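# Night driving with the Zunel

The rover has a name now. It was the box under the bench for most of a year, and then I wrote Zunel on the battery lid with a paint marker so the charger and the battery would stop getting separated. The name moved to the whole robot after that.

I build it in two places. The electronics happen at home on the kitchen table. Anything that makes dust or noise happens at Kanik, the shared workshop, where I have one shelf and a drawer. The shelf is too short for the chassis, so it goes home with me on the bus every time. It weighs more than it should. The first version had a steel base plate I cut before I had thought about the bus.

August went to the drive train. The old motor mounts let the left wheel toe in under load, and the robot pulled left so steadily that I had put a fudge factor in the code and forgotten it was there. When I fixed the mounts it pulled right. I spent two evenings checking encoders before I found my own constant, with a comment next to it that said "temp."

With that sorted I could get to the part I wanted to do, which was driving in the dark.

## The light

I wanted one light on the front, on its own switch and its own regulator. The first try ran off the same 5 volt rail as the computer, and the computer rebooted whenever the light came on. I should have expected that. A separate converter took care of it, along with a fat capacitor I may not need but am leaving in.

The mount is a printed bracket with a slot so the angle can change. I printed it in the material that was already loaded at Kanik, and it came out a bit soft. Two screws and a washer hold it. I have dropped the robot off a curb once with the bracket on and it stayed put.

Angle matters more than brightness. Pointed too low, the light makes a hot patch right in front of the robot, the camera exposes for the patch, and everything past it goes dark. Pointed too high, it does nothing for the ground I care about. I am still too low. I know this and have not reprinted the bracket.

## The camera settings

The camera is a cheap USB board on a stubby post. In daylight I leave it on auto and it's fine. At night auto picks the longest exposure it can get away with, and then any motion smears.

I wrote a small program called Samonte that sits between the camera and the logger. It sets exposure and gain by hand and saves both values with every frame. Before that I had folders of night pictures and no idea what settings made them. The exposure cap is 39 milliseconds at the moment. Shorter is sharper and noisier. I log to a card and pull one frame in 200 to look at, or I would never get through a run.

Speed is the other half of it. At a slow walk the pictures are usable. Any faster and building edges and poles start to spread sideways. Some of that is exposure and some of it is the camera post wobbling. I stiffened the post with a piece of aluminum angle on Thursday and have not done a proper comparison yet.

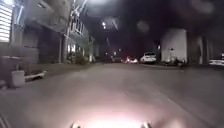
**How do you stop the robot if the radio link drops?**

The motor controller expects a message from the computer several times a second, and if 2000 milliseconds go by without one it cuts the motors on its own. The computer does the same with the handheld remote. There is also a red button on top that breaks the motor power with a real switch, no software involved.

Two seconds is too long, by the way. I set it high while I was debugging the radio, which used to lose packets near the house. The antenna has been moved since then and I plan to bring the number down.

## Parts and what is next

The gear motors and the controller are both from Prorkis. The motors have been good. The controller manual has the two status codes for overheating and low voltage swapped, at least in my copy, and I bought a battery I didn't need because of it.

Next on the list:

- reprint the light bracket with more upward tilt
- add a rubber pad under the camera post and see if it helps or makes the wobble worse
- shorten the motor timeout
- replace the steel plate with aluminum, if the Kanik saw is working again

The wiring diagram is out of date. I'll post it once the converter is drawn in.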